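How to object to a planning application for a big public building (quick version)

Wrote this in a rush after the third person asked me the same thing outside the Co-op. It's for anyone in Clamton looking at the Brodholm site plans, but most of it works anywhere in England. Not a lawyer. Check your own council's pages.

Before you start

Get the application number. It's on the yellow notice tied to the lamp post, or on the council website under "planning search". Type in the street name if you've lost it. Without the number your letter goes in a pile somewhere.

Note the closing date. Normally 21 days from the notice. Councils often take late comments up to the day they decide, but don't bank on it.

Step 1. Read the right documents

There will be loads. The Brodholm one has 83 files and most are drawings of drains. Open these first:

Planning statement
Design and access statement
Transport assessment
Site plan, existing and proposed

Skip the glossy brochure. Clatora (the developer) put one through every door and it isn't part of the application at all, so quoting it gets you nowhere.

If a file won't open, ring the planning desk and ask. Mornings are better. They have a paper set you can look at but you may need to book.

Step 2. Work out what counts

The council can only weigh up planning reasons. Things like:

Loss of light or privacy
Traffic, parking, road safety
Noise and smells
Height and bulk next to what's there now
Trees, wildlife, flooding
Listed buildings and conservation areas

Things they will ignore: your house price, losing a nice view, who the developer is, what the land was sold for. I know the sale of the old depot land has wound people up. Different fight — take that to your councillor.
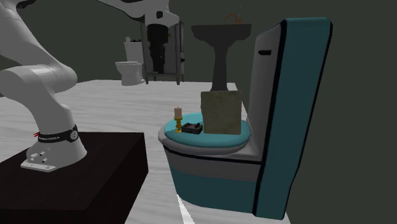
Step 3. Write it

Keep it to a page or so. Number at the top, your name and address, then "I object to this application". Say that in the first line, otherwise it can get logged as a general comment.

Then one paragraph per point. Be exact. "The parking is bad" is no use. "The plan has 17 spaces for a building holding 1000 people and Tô Lane is already full by 6 pm" is much better, becuase someone has to answer it. Give the page number of whatever you're quoting.

If you've got the local plan to hand, name the policy you think it breaks. Not essential.

Use your own words. Copied letters do get counted but they tend to be lumped together in the report.

Step 4. Send it

Online form is quickest. It times out though! Write it somewhere else and paste it in. Email or post are fine too. Save the receipt, or a screenshot.

Your name and address will probably go on the website. Phone and email shouldn't. Leave out anything private about your health or your kids.

Step 5. Ask to speak

If it goes to a public meeting you can usually have three minutes. You have to register first and the cut-off is often noon the day before. Tia Sugden spoke on the library extension in June and says to read it aloud with a timer, twice, they do cut you off.

If the plans change

You may get a letter saying "amended plans". Look at what's moved and write again if your points still stand. Old comments stay on file, but say so anyway — one line will do.

If it's approved, objectors can't appeal. Only the applicant can. There's judicial review, but the time limit is short (six weeks) and it costs, so get propper advice straight away.

Will add the bit about site visits when I get a minute.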